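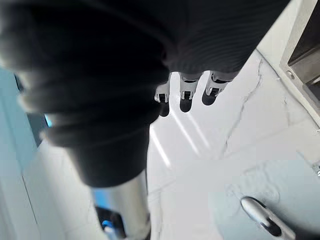 A student in the Tuesday section asked why a defense that holds up for a half can fall apart after the break, and whether the other team simply wanted it more. Effort is hard to measure, so these notes stay with things we can chart.

Week 6: Second-half adjustments on defense

Start with snap counts. In the Traketton game film, the defense was on the field for most of the third quarter. The offense went three and out on its first 2 possessions, and the front four had almost no rest. Watch the pad level of the tackles on the long drive that follows. They stand up at the snap, and the inside run goes for 6 yards.

Next, look at formations. Nellovstead came out after halftime with a second tight end and ran to that side until the safety moved down. Then they threw over him. The coverage call was the same one used in the first half – a single high safety with man underneath.

Terms to know
Box count: defenders lined up close to the line of scrimmage, between the ends of the formation.
Rotation: the planned order in which linemen come off the field.
Script: the opening plays an offense picks before kickoff, often 15 to 20 of them.

For next class
Chart one second half from the Skuro film. Record down, distance, box count and result for each snap. Mark any drive where the same 3 linemen stay in from start to finish. Bring the chart on paper.

Related
Week 5: Third-down pressure
Week 7: Field position and the punt
Reading list: the Pattinasarany playbook

Last updated: October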